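Slide 1. Title, leave it up while people find seats

Thank the hosts. Say I work on the packing side at Wustgate and that I have no stake in Parell, who sold us the arms. Water is on the left of the lectern.

Slide 2. What we were promised

The pitch had one big number in it: 70 percent of cartons packed without a person touching them. Ask the room who has heard a number like that. Wait for hands. Then ask who saw it hold up after the first month. Wait longer.

Slide 3. What we got

At the Gevbridge site the arms handle roughly 60 percent on a good shift. The rest comes back to people, and it comes back in a lump, always the awkward stuff. Packers used to get easy cartons mixed in with hard ones. Now they get the hard ones all day. Same pay grade. Slow down on this part.

Slide 4. What lands on the review screen

When the arm can't decide, it stops and sends its wrist camera view to a person. Put the picture up and say nothing for a few seconds.
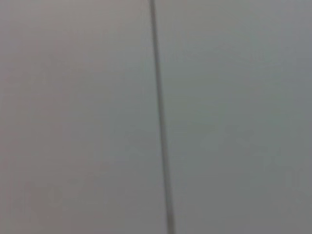 Wrist view. A dark line, gray on both sides, all of it soft.

Ask: seam, gap or cable? Take two or three guesses. I don't know either. The reviewer has 30 seconds to pick an answer before the queue flags them as slow. The vendor's word for this job is "oversight." I'd call it guessing with a timer on.

Slide 5. Who does the reviewing

Former packers, mostly. They know cartons by hand, by weight and by the sound of a bad flap. None of that comes through a screen. Training was one morning. Mention that the Ejigu line kept its packers next to the arms, where they can walk over and look, and that they complain a lot less. I don't have good figures for that, so don't oversell it.

Slide 6. Questions I would ask before signing

Who gets the leftovers, and is it graded as harder work?
Can the reviewer say "can't tell" without a mark against them?
What happens to breaks when the queue never empties? (Ours got shorter. Tell the 32 minute lunch story if there's time.)

Slide 7. Q and A

If someone asks whether I'd take the arms out: no, backs are better off. Then go straight back to the timer. Skip the backup slides unless asked about cost.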